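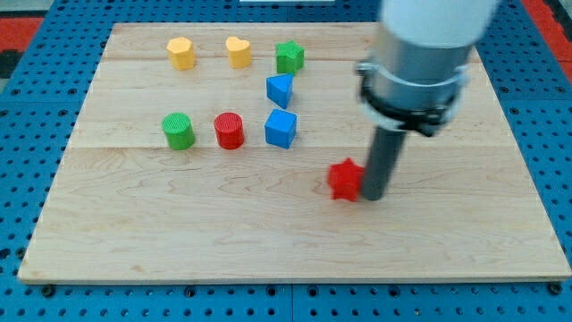 Informe de avance, junio
Proyecto Zorard: comparación de efectores para manipulación sobre mesa
Responsable: Annatjie Mtshali

Estado general
El trabajo va según el plan salvo en un punto, la calibración de la segunda cámara, que se detalla más adelante. En este periodo se han registrado 1.412 ensayos con dos efectores montados en el mismo brazo: la pinza Carbone y el empujador cilíndrico fabricado en nuestro taller.

Empujador
Se monta en la muñeca con una abrazadera negra y el cambio desde la pinza lleva 6 minutos. Las pruebas se hacen con ocho bloques de plástico de colores sobre el tablero de arce. Los cilindros y el cubo se desplazan sin problemas. Las estrellas tienden a girar cuando el contacto cae cerca de una punta, y hemos tenido que bajar la velocidad de avance para esas piezas.

Pinza Carbone
Sujeta bien el cubo y el prisma hexagonal. Con el corazón falla más de lo previsto y los dedos necesitan un recubrimiento nuevo. El pedido a Herkisetti está hecho, sin fecha de entrega confirmada.

Incidencias
La segunda cámara perdió la calibración en 3 sesiones. Se ha cambiado el soporte y se repetirán los ensayos afectados.

Próximo periodo
Terminar la serie con la pinza, repetir las sesiones descartadas y enviar los datos a Vistutgate para su revisión. No se solicita presupuesto adicional. El gasto en recubrimientos se carga a la partida de consumibles.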